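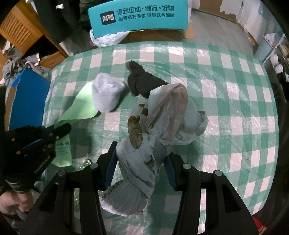

Section 2: Planning and budgeting your hand-held gripper kit

Read this section before you fill in the order form. The Lineck hand-held gripper is the cheapest part of what you are about to buy, a fact that tends to surface in April, when the money for the rest of it has gone on grippers.

2.1 Decide what will be handled

1. Write down the objects your recordings need to cover. "Household items" will not do. Socks are one line, insoles are another, and thin plastic bags deserve a line of their own and possibly a stiff drink.

2. Mark each object as firm, floppy or crumpled. Firm objects get through quickly. Floppy ones take longer, and crumpled ones take as long as they like.

3. Add a column for replacements. Cheap objects wear out from being picked up all day, and you will want the same ones in the same colours when they do.

Note: Rubbish is free, but it still has to be stored, labelled and kept away from whoever tidies the room at Masville or wherever you have set up. Budget for a lidded box.

2.2 Work out how many grippers to order

1. Count the operators working at the same time, then allow 2 grippers for each. Plenty of jobs can be started with one hand. Far fewer can be finished that way.

2. Add one spare pair for every 3 pairs in use. The spare pair is a working pair. Do not strip it for pins the first time something rattles.

3. Order finger pads separately (Fonseca pad set, sold in packs of 18). Pads are consumables. Put them on the same budget line as pens and biscuits and they will be approved without a meeting.
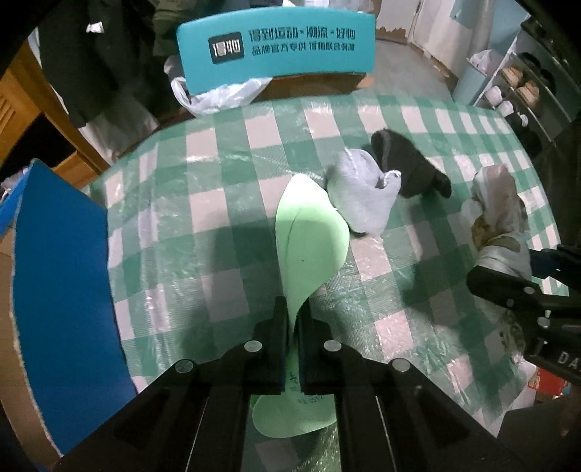

Figure 2-1. Insole held upright between the fingers, with a second gripper at the right.

2.3 Plan the work surface

1. Use the tables you already have. A round table is fine. Check that the operator can stand close to it and reach the middle without leaning a gripper on the edge.

2. Choose the table covering on purpose. Glossy plastic wipes clean and costs very little, but it wrinkles and throws back light from overhead lamps. If your recordings must be free of glare, price a matt cloth as well and try both before buying a roomful.

3. Leave the ordinary clutter of the room in place unless your project plan says otherwise. Clearing it takes half a day and it comes back overnight.

CAUTION: Do not work with fingers between the jaws. The pads are kind to socks and have no opinion about knuckles.

2.4 Put the figures together

1. Enter grippers, spares and pads in Part A of the order form.

2. Enter objects, replacements, table coverings and storage in Part B. If Part B comes to nothing, go back to 2.1.

3. Enter operator hours in Part C, including breaks. Holding a gripper in each hand is tiring, and tired operators drop things, then have to fetch them.

4. If you use Holtetik storage, enter the yearly charge and not the monthly one. The monthly one looks lovely.

Note: Prices on the form exclude delivery. Orders with any part left blank are sent back unread.

Once the form is complete, go on to Section 3, Unpacking and checking the contents.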